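Stendside wants 4,000 dollars for its kitchen arm kit, and the first thing I asked its founder was why anyone would pay that to have forks moved. He had clearly heard the question before. "You're paying for the two arms and the learning," he said. "The forks are practice."

The kit, called Plekodon, ships in 2 cases and is due in April. The brochure says it was tried in 313 homes. I asked how many of those people kept it. "We didn't track that," he said, and reached for his coffee.

He prefers to talk about cramped, badly lit rooms, where he says rival kits give up. I asked what counts as giving up. "Stopping and waiting for a person." And does his ever stop? "Sure. Less."

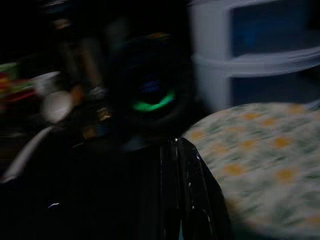
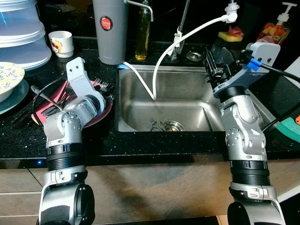
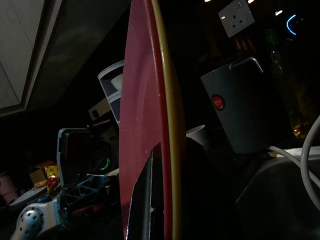 Salameh, a reader who had an early kit on loan, wrote to me that setup ate 2 evenings and that the support line was polite but slow. The arms did fine with plates, the letter went on, "until I changed plates."

I read that out to him. "Fair," he said. "There's an update." The update comes through Stotadell, the company's paid plan, and he wouldn't give me a price for it.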